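Progress report to the Odine Fund, second period
Project: Teaching kit assembly by demonstration
Prepared by Tyra Westerberg, Skovport workshop
June 2020

Dear Kelly Assunção and colleagues,

Thank you again for your patience with us this spring, and for the kind note after our first report, which went up on the wall by the coffee machine and is still there. I am happy to say that we have a good deal more to show you this time.

As you will remember, we want a two-armed robot to learn how to put together small parts kits by copying a person who steers both arms by remote control. The operator picks parts from the yellow bins and sets them on the paper in the steel tray, and we record everything the arms do along the way. We have now recorded 2715 demonstrations, and Natanael Bastos has gone through every one of them and set aside 115 that were too jerky or too hesitant to learn from. (He is stricter than I would be, and he is probably right!)

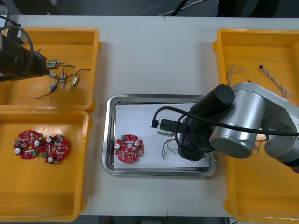

Kit work at the shared table, with the right gripper holding a part over the tray.

The circuit boards have gone better than any of us dared hope. They are round, so there isn't one obvious side to grab, and our first operators each had their own favorite way of doing it. Marcelino Godoy sat down with everybody and talked through a common approach, and the recordings have been much more alike from one person to the next.

Wires are another story, I'm afraid. A harness never lies the same way twice, and a person steering from a screen has to decide which strand to go for while the rest of the bundle waits to spring up and tangle. 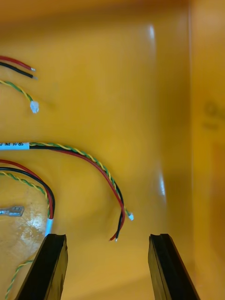

We have asked operators to slow down before closing the fingers and to back out completely if the approach looks wrong. It makes each recording longer, but Sibusiso Maluleke, who trains the model, much prefers a slow clean grasp to a quick lucky one. He has been using the wrist views heavily for this part of the work.
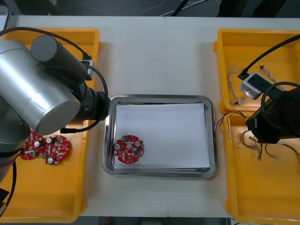
A board on the paper in the steel tray, with harnesses in the bins to the right.

On training time, new operators now need 11 sessions before their recordings go into the main set. I had promised you fewer, and I would rather tell you so plainly. We also lost over 40 hours to a fault in the Prellel control handles, now repaired.
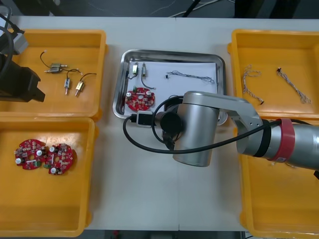 For the next period we would like to spend most of our hours on the harnesses and on mixed kits, where the order of the parts matters and both arms have to stay out of each other's way. The Mahmoudi site has offered us two operators for the fall, and we plan to send you results from the first trained model in November. The budget is unchanged, apart from the handle repair, which we have covered from the spare parts line.

With warm thanks from all of us,
Tyra Westerberg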